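Bedidine: A Choice-Based Mystery Game for Phones
Student project report, Rochelle Merrick
March 23, 2026

Bedidine is a short interactive story for Android, built in the Widberg engine. The player is a night clerk at the Hotel Zakon who has to find out why a guest checked in twice. Work on the script started in September.

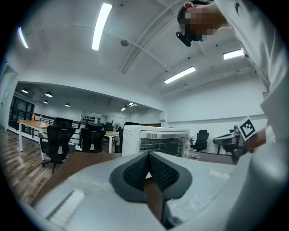
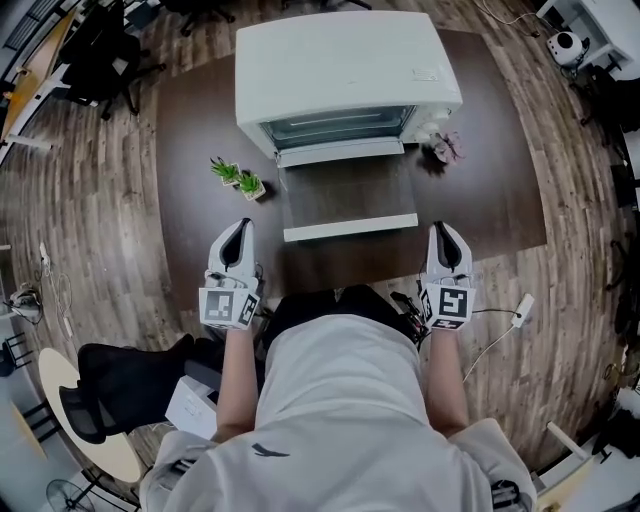 How long does one playthrough take?
Most testers reached an ending in under an hour, and the quickest took 34 minutes by skipping the lobby conversations.

Script and branches
The final script has 403 passages. The first draft had 234, but the second floor was a dead end and testers kept turning back. I added a service stair and a second route through the kitchen. There are 10 endings – three of them need the room key from chapter one.

Saving
The first build saved only between chapters. It now saves after each choice. Old save files do not load in the new build and have to be deleted by hand.

Known problems
Text overlaps the menu on small screens. The Bright theme makes the clue list hard to read, so dark is the default. Sound is missing in chapter four.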